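Winter bulletin boards, and what I'm doing about mine

12/19/19

Break starts after the last bell tomorrow and I have two bulletin boards to strip before I can leave. One is the big one in the hall outside my door and the other is the long narrow one over the cubbies. I teach third grade in Miltport and this is my ninth year in the same room, so I know both boards pretty well by now, including the spot on the hall board where a staple will not go in no matter what you do.

In July I wrote a plan for the whole year of boards. It had a theme for each month and a list of what to cut out. I followed it through October. November got a border and some leaves from the October board, and December is snowflakes, which were not in the plan at all. The plan said "Winter Around the World" and called for 18 paper mittens with a country on each one. I cut out two mittens and stopped.

The snowflakes were easier. Each kid folded and cut as many as they wanted during indoor recess, and I ended up with 70 on the hall board and a stack in my desk drawer. I used plain copy paper. Construction paper is too thick to fold more than twice, and the kids with small hands get frustrated and start tearing it. If you want them to show up from down the hall, put them on dark blue. I had black up first and it looked like a Halloween board that someone forgot.

A few notes on backing, as I get asked about it by the newer teachers. I switched from the rolled paper to fabric three years ago and I'm not going back. The paper fades by Thanksgiving on any wall that gets sun. Mine was a flat bedsheet, washed once and ironed, and I staple it from the top middle outward and then pull down. It doesn't show holes. The one drawback is that tape won't hold on it, so everything has to be stapled or pinned.

For borders I bought the Pemolora scalloped ones this year, the kind that comes in a roll. They are fine. The roll is easier to store than the flat strips, but it wants to curl back up for the first day or so, and I had to go around the corners with extra staples. The silver one scratches. I would buy the white again but not the silver.

I also made my own letters for the first time. The title on the hall board is "Every One Is Different," and it took me most of an evening to trace and cut. I kept the letters in an envelope with a list of how many of each I have on the front, so next year I only need to cut the ones that are missing. I am short on the letter S and always will be.

The cubby board is harder. It's 78 inches long and not very tall, so anything with a title over the top gets squashed. This year I ran a paper village along it, one house per kid, with the windows cut out and yellow tissue behind. We called it Sirnton, which the class voted on. The kids made up the streets too. There is a Kollár Street with a bakery on it, and a school at the far end that three different kids claimed to have drawn. I think I'll leave Sirnton up through January and just change the sky behind it. 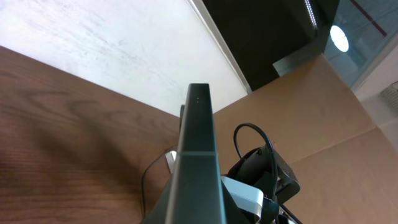
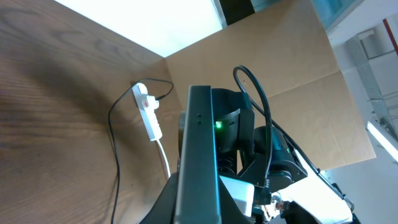
Taking down is the part I used to rush, and then every fall I paid for it. What I do now is pull all the staples first, before any of the paper comes off, and drop them into a mug. The borders get rolled and clipped with a clothespin. Anything a child made goes home in the Friday folder unless it's part of the village. Whatever is left goes into a flat folder with the month written on it, and if it's bent or faded I throw it out right then.

I did the top half of the hall board this afternoon while the kids were at music. The sheet underneath is still in good shape except for a marker line down at kid height. I might flip it over, or I might cover that part with the January calendar pieces and leave it alone until spring.

For January I want something with student writing on it. Goals are what most of the rooms on my hall do, and I've done them too, but by the second week the kids don't remember what they wrote. I'm thinking about a "Questions We Have" board with index cards, where they can add a card any time and take one down once they've found the answer. I need a pocket for blank cards and a pencil on a string. The mittens might work as a border for it if I cut some more over break. I still have the pattern.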